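Filed under: Site Visits / Plastics & Molding

Pronley tray plant: notes from the open day

By Driss El Sherbiny
December

The Pronley works opens its molding hall to visitors once a year. I joined the 8 a.m. group, which was the smaller one, and spent most of the morning on line 5, where serving trays are made.

Pellets arrive in sacks and go through a drying hopper before the press. Color is added at the throat of the screw as a concentrate, so a change of color means purging the barrel. The operator prefers to run light shades first and reds last.
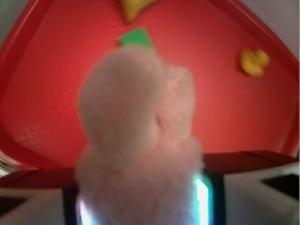 Cycle time on the large tray is 79 seconds, most of it cooling. The rim is thicker than the floor and sets last – if the part is ejected early, the corners lift. Rejects are ground and fed back at a fixed ratio.

The floor texture is cut into the tool steel. It hides flow marks and gives a little grip. Hostov, who supplied the tool, recuts the pattern when it wears.

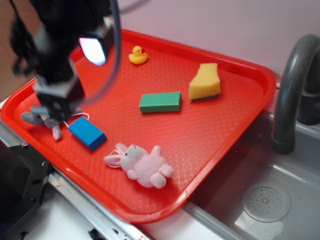 Red tray with textured floor and rounded rims, beside a steel sink.

Cavity pressure is logged on a Rüegg unit next to the press. The display was set to bar and read 688 at the peak of the shot I watched. Hold pressure is stepped down in two stages. 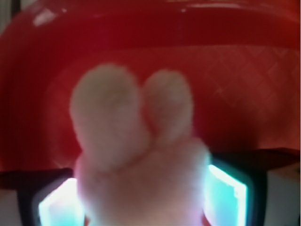 Packing is manual. Trays are nested with a paper sheet between them, and the stacks go to the Lando warehouse by van. I asked about warpage in storage and was told that stack height matters more than temperature. 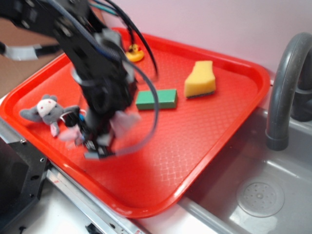
The tool room was closed to visitors. Parking is behind the boiler house, and safety shoes are lent at the gate in whole sizes only.

Recent in Site Visits
Hostov tool shop, second visit
Drying hoppers compared
Lando warehouse: racking and floor loads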